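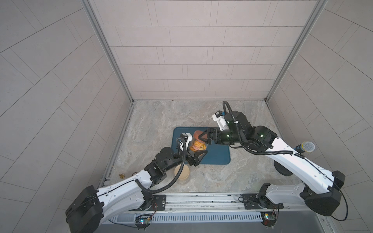 The clear jar held above the marble top, orange and yellow pieces inside.

Ticket 1139 – wrong singer showing on the Salham artist page
Opened by: Ieva Sepp
Status: closed, see also 1156

Hi all! So I look after the Salham fan pages on Brumora (the lyrics, the tour news, all the silly gossip too) and since Thursday morning the page has been showing the bio of a completely different person. The name at the top is right, the song list is right, and then you scroll down and he's suddenly a baker's son who sings in a wedding band called Lukoševičius. The photo is of that guy too. I'll admit they look alike, same beard, same hat, and there was that clip going around of the wedding singer doing the chorus of "Stiltirden" that half the fans thought was Salham in disguise. But he isn't Salham and people are getting upset in the comments.

What I tried so far:

Cleared my cache, logged out and back in. Same bio.

Looked at it on my phone and on my sister's laptop, where she isn't logged in at all. Same bio.

Pasted the old text back in from my own copy and hit save. It said saved, I did a little dance, and 2 minutes later the wedding band was back.

Changed just the photo. That one stuck until lunch and then went back as well.

Reply from Boonsong Luangrath, Brumora support

Thanks Ieva, that's a really useful list. I had a look at the history and I can see your edits going in fine. Then an automatic update comes along and writes over them. Could you tell me if anyone on your team used the "same artist?" button lately? It shows up under videos when we get a lot of searches for both names together.

Ieva Sepp

Ohhh. I asked in our group chat and two people said they clicked it, as a joke, because of the clip. They thought it was a poll! Honest mistake, it really does look like one. Is that enough to do it?

Boonsong Luangrath

It is, I'm afraid. With 2 trusted editors agreeing, the pages get linked, and the newer bio wins. Your page is older so it lost. I've unlinked them now and put your last good version back. Give it an hour and please check the song list too, a few of his may have wandered over.

Ieva Sepp

Checked at 4:15. Bio is right, photo is right, comments are calming down (mostly – one person is still sure they're brothers). Three wedding songs were sitting under the live album so I took those out by hand. The only thing left is search. If I type Salham, the little preview still says "also known as Lukoševičius".

Boonsong Luangrath

Search previews are a separate thing on our side, so I've opened 1156 for that and added you to it. I've also asked for the button to get a clearer label. No promise on when, but your poll comment went in word for word.

Ieva Sepp

Ha, thank you! Preview was fine by the evening, so you can close both from my end. I told the group not to press anything with a question mark on it for a while.
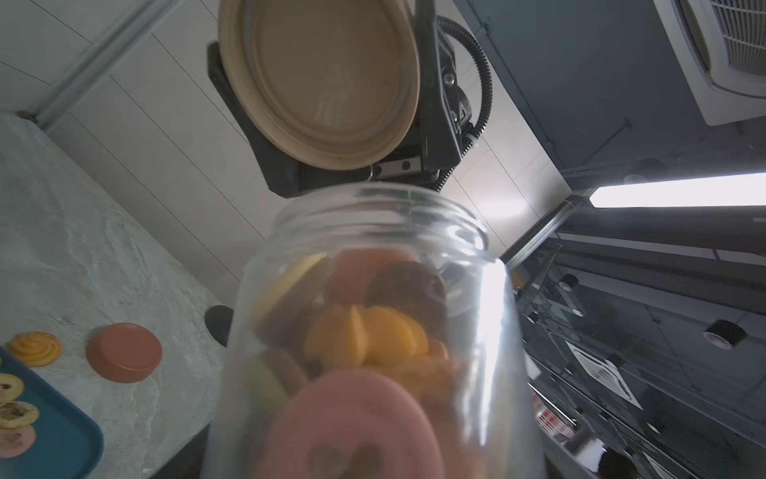
Can I unlink two artist pages myself?
Only Brumora support can unlink them. Open a ticket with the names of both artists and stop editing either page until you get a reply.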